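About Rokgate Homes

Rokgate Homes is a family-owned builder of new houses in Flalstead and in the towns near it. We build single-family homes and townhomes, and we sell them directly from our own office. We do not use an outside sales agency. When you call us, the person who answers has walked through the house you are asking about.

The company started as a small repair business. We fixed roofs, porches and kitchens in the older streets of Flalstead, and from this work we learned which parts of a house become a problem after some years. Often it was the same places: the corner where the garage roof meets the wall, the bathroom floor next to the tub, the back door that faces the rain. When we later began to build new houses, we drew these places first and the rest of the plan after. Our office still has the old repair notebooks on a shelf, and our site managers do read them.

Until now we have completed 466 homes. Most of them are in Flalstead. The others are in Modby, where we opened our second community last May.

Where we build

Our two communities are Loureiro and Modby Fields.

Loureiro is on the east side of Flalstead, on land where there was a plant nursery before. We kept the line of large trees along the main road and made the lots a little deeper on that side, so the roots have room. There are 12 home plans at Loureiro, from a one-story plan with two bedrooms to a two-story plan with a separate suite on the ground floor, which many families take for a parent. The last section is now open for sale. The walking path behind the homes is finished and connects with the town park.

Modby Fields is smaller and more quiet. The lots are wider, and all plans there have a covered porch in the front and a mudroom next to the garage. Modby is a town where people come home with dirty boots, and the mudroom was the first request of almost every buyer we met. For this community we offer 4 plans. A model home is furnished and can be visited during office hours, and it is better to call before if you want to see also the lots, as the road to the back section is still gravel.

How we work with buyers

Buying a home that does not exist yet is a strange feeling, and we try to make it less strange. After you choose the lot and the plan, you have one project contact who stays with you until the keys. This person sends you a written update every second week, also when there is not much news. If a delivery is late, it is written in the update, together with the new date.

You will visit the site at fixed moments. The first visit is when the framing is up, and you can still move an outlet or a light switch without a charge. The next is before the drywall is closed. We ask you to come to this one even if you are busy, and to take photographs of the walls, as later you will want to know where the pipes are. The final visit is the walk-through, where we write down each thing that is not right, and both sides sign the list.

Finishes are chosen at our design room in the Flalstead office. We have the full size doors, the cabinet fronts, the flooring and the stone there, and you may borrow samples to take home for a weekend. We recommend it. A color looks different near your own sofa.
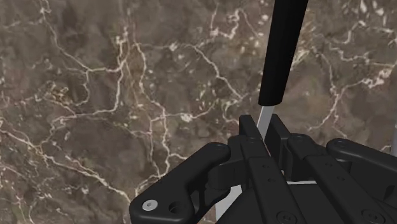
Brown marble with white and cream veins

The price of your home is fixed on the day of the contract. Changes which you ask after this day are priced in writing, and we do not begin the change before you have agreed. Each plan has a standard list, and the standard list is already a complete house: the driveway, the gutters, the kitchen appliances and the front yard planting are included. We have seen price sheets where these things come later as extras, and we did not want to work in this way.

Our people

Carpenters, site managers and the office team are employed by Rokgate. For electrical work, plumbing and heating we use local companies, and most of them have been with us since Loureiro was only a field with stakes. We take apprentices each year from the Flalstead area. They begin with the framing crew and later move to the finishing crew, so they see a house from the concrete until the door handles.

After you move in

Our warranty office is in the same building as sales, behind the second door on the left. You can write, call or come in person. We make a check of every home at the end of the first year, and the usual small things such as nail pops, a sticking door or a thin crack in the caulking are repaired in this visit. Urgent matters like a leak or no heat have a separate phone line, which is printed on the label inside your electrical panel.

The office is closed on 30th December for inventory. The urgent line remains open on this day.

Visit us

Rokgate Homes, main office and design room, Flalstead. Parking is behind the building, and the entrance from the parking lot has no steps. For the model home in Modby, follow the signs from the town hall. Children are welcome in both places, and there is a table with paper and crayons in the design room.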